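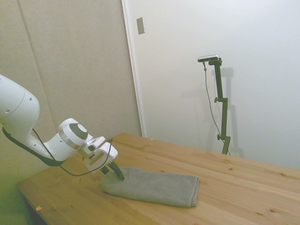 Bogumił Kurek diz que toalha se dobra em três no sentido do comprimento e depois ao meio, e que quem dobra em quatro acaba com uma pilha que escorrega da prateleira. Disse-me isto ao telefone, hoje de manhã, quando lhe contei que ia finalmente tratar da roupa de casa. Respondi que ia experimentar. Ele ainda acrescentou que a dobra tem de ficar virada para fora, e desligou.

Início | Diário | Casa | Arquivo | Contacto

Terça-feira, ao fim da tarde.

Comecei pelas toalhas porque eram o pior. O armário do corredor não fecha bem desde o inverno e andava a empurrar a porta com o joelho. Tirei tudo para cima da cama, toalhas de banho, de rosto, as de praia, dois tapetes de casa de banho que já nem me lembrava de ter. Fiz um monte para ficar, outro para trapos e um terceiro para decidir depois. O terceiro cresceu mais do que devia.

As cinzentas ficam todas. São felpudas, secam depressa no estendal e não mostram nódoas. Comprei-as na Clolik em junho, no ano em que mudei de casa, e só uma tem um fio puxado. As brancas estão ásperas. Lavei duas com vinagre na semana passada, a ver se amaciavam, e não notei grande diferença. Vão para trapos, menos a que tem o monograma da minha avó, que vai para a gaveta de baixo com as outras coisas dela.

Dobrei a primeira à maneira do Bogumił e ficou torta. O problema da toalha felpuda é que não guarda o vinco. Alisa-se com a mão, vira-se, e uma ponta levanta sempre. Tentei em cima da cama e o colchão cedia, por isso passei para a mesa. Numa superfície dura é outra coisa: estica-se o pano, acerta-se a borda, segura-se uma ponta enquanto se puxa a outra. À quarta ou quinta já me saíam direitas sem pensar muito.

A prateleira tem 35 centímetros de fundo. As de banho têm 70 de largura, portanto dobradas em três sobra espaço atrás e ao meio cabem à justa. Medi com a fita da costura. Acabei por dobrar as grandes ao meio e as de rosto em três, que é uma mistura dos dois métodos e não vou contar ao Bogumił. Coube tudo em duas prateleiras. Antes ocupavam três e caíam.

Fiz uma pausa às quatro para comer pão com queijo e responder à senhora da Hwang, por causa da máquina de lavar. Continua a fazer barulho na centrifugação. Ela diz que o técnico só pode vir para a semana e que, até lá, convém não encher muito o tambor. Uma toalha de banho das grandes pesa mais de 700 gramas em seco, pus uma na balança da cozinha por curiosidade. Molhada nem quero saber. Vou lavar de três em três.

Depois da pausa tratei dos panos de cozinha. Ficaram 9, os de linho e os aos quadrados. Os outros tinham buracos ou cheiravam a gordura mesmo lavados. Os de linho passei a ferro, os restantes dobrei e pronto. Também encontrei uma capa de almofada que julgava perdida e um saco de alfazema da loja da Nivgate que já não cheira a nada. Pus o saco no lixo e depois fui buscá-lo – o tecido ainda serve, é só mudar o recheio.

A porta do armário continua sem fechar. Afinal não era do peso das toalhas, é a dobradiça de cima que tem um parafuso solto. Apertei com a chave que tinha à mão, mas roda em falso. Preciso de um parafuso mais comprido ou de um bocado de palito no furo.

Faltam os lençóis. Os de elástico não sei dobrar e nunca soube, enrolo-os e meto-os na fronha. Ficam para amanhã, se não chover e a roupa que está no estendal secar. O monte por decidir pus num saco ao pé da porta do quarto.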